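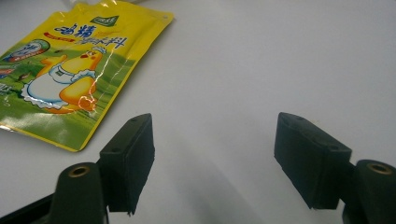

What is the best way to store an opened packet of chicken essence seasoning so it doesn't go hard?
Shobha Nadar

Tip it into a small, dry jar with a screw-on lid and keep the jar in a cupboard away from the stove. The granules soak up moisture very easily, and a folded foil pouch with a peg on it never seals quite as well as you'd hope, especially if you live somewhere humid. Use a dry spoon every time, and don't shake it straight over a steaming pot (I know, we all do it). Cut the name panel off the packet and tape it to the jar if you keep other yellowish powders about the place, along with the best-before date, and you'll save yourself a lot of sniffing and guessing later on. If it has already clumped but still smells fine, break it up with a fork and use it in soup, where it will dissolve anyway.
Tekari

I'd agree with most of that, but I'll put in a word for leaving it in the packet if you cook with it most days. We go through ours so fast that a jar is just one more thing to wash! What works at our place is squeezing the air out, folding the top over twice, putting on a decent clip and then standing the whole thing in a lidded tub with the other opened packets – cornflour, white pepper, the five-spice I bought for one recipe in January and have hardly touched. Label facing out, so the kids can find what I'm asking for.

The other half of the job, for me, was sorting out where I do all this. I used to decant things on the bench beside the kettle, and between the steam and the crumbs it was a losing battle. Now I clear the white table completely and do the lot in one go, every few months. You can spot any spilled powder before it gets walked through the house, and a plain top wipes down in a minute. Give it time to dry properly before you open anything, and wipe along the edges as well as across the middle, as that's where the sticky bits collect on ours. 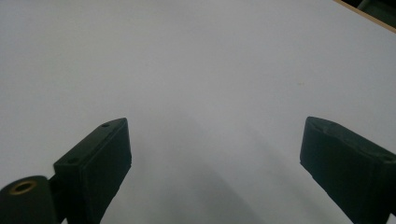
A plain white surface with a thin wooden edge.

I don't bother with those little moisture sachets any more. I bought a bag of them from Skulside when we moved in and most of them are still in the drawer. A few grains of uncooked rice in the bottom of the jar does much the same thing, my mother-in-law swears by it, although you do end up fishing the odd grain out of your stir-fry.
Reddy

Fridge. Mine's been in there since Christmas in an old jam jar and it's fine.
Arow

Thank you all so much, this is really kind. I've gone with the jar for the chicken essence and Reddy's tub idea for everything else, and I spent a very happy hour on it while the soup was on. I did find two opened packets of the same thing at the back of the shelf, both hard as a brick, so they've gone in the bin and I'm starting fresh. One more thing if anyone is still reading – does mushroom seasoning keep the same way, or is it fussier? I've got a big bag on its way and I'd like to be ready for it.
Shobha Nadar

Same way, Shobha. Fill a small jar for everyday use and leave the rest sealed up tight, so you're not opening the big bag every time you make dinner.
Tekari

Last updated 16 April 2025
Contact us | Copyright | Back to top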